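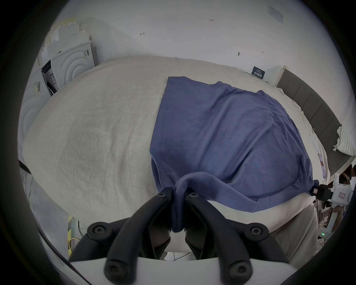

Two grippers, one blue cloth, lifted.

Perception and Tooling Engineer, Cloth Handling
Bidico, Stellberg - full time, starting November

We teach machines to handle laundry, and we love it! A shirt never lands the same way twice, so the software has to look at a heap of fabric, find something worth grabbing and plan what two hands should do next. We are a team of 6 and we'd like one more person to help with the code that sits between the recordings and the planner.

Most of our data comes from people working with hand-held grippers at a bed, with one view from the head and others from the grippers.

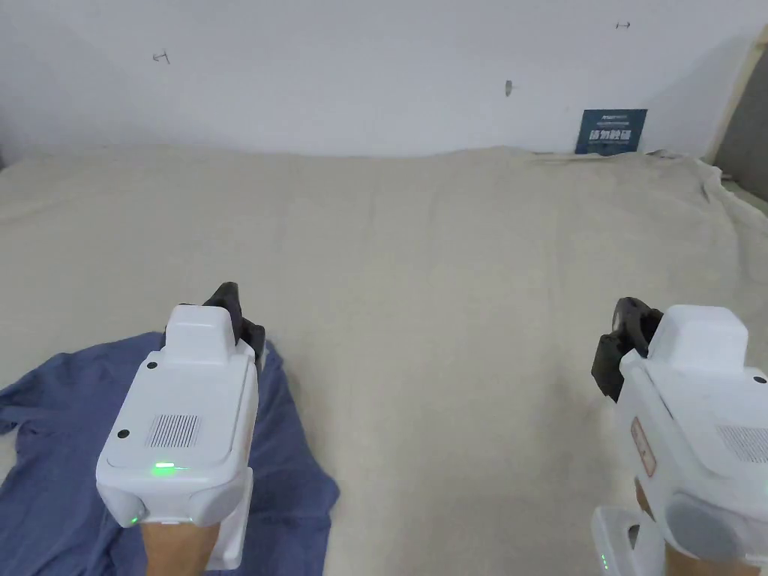 What you'll work on

Lining up video from several cameras with the jaw positions, down to the single image. Finding corners, hems and sleeves when half of them are tucked under. Building the viewer our planning people use to scrub through an episode, mark a bad grasp and send it back. We have roughly 1000 episodes waiting for better labels, and the viewer we have now is slow and a bit ugly (I wrote it, so I can say that).

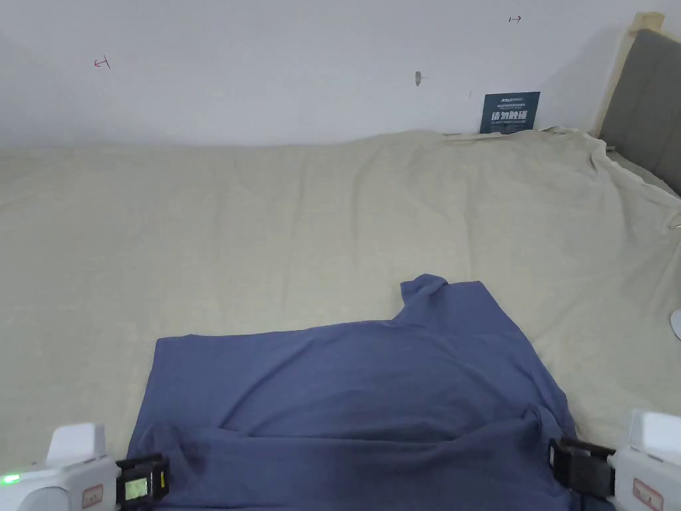 Märta Hovland

I lead the perception side, and you'd be working with me and Ivana Maldonado, who owns the planner. My favorite problem right now is the shirt that is partly doubled over on itself. Our model sees a straight blue edge and calls it a hem, and then the plan built on top of it goes wrong too. If that makes you want to open a notebook and start poking at it, please write to us!

You should be happy in Python and able to read C++. Some time with camera calibration or point tracking would be great. A robotics degree is fine, and so is no degree.
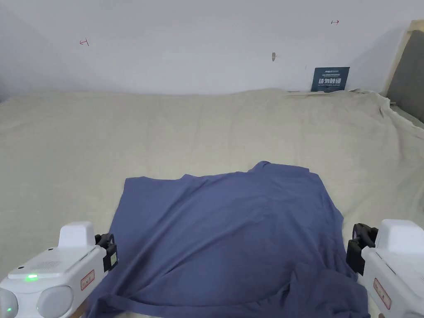 A garment, likely a T-shirt, spread out on the sheet, one gripper at each side.

Pay follows our open salary table, which we send with our first reply. You get 2 days a week from home if you want them.

To apply, send a short letter and a piece of code you enjoyed writing to Celeste Arancibia at the Stellberg office. Small and odd is fine.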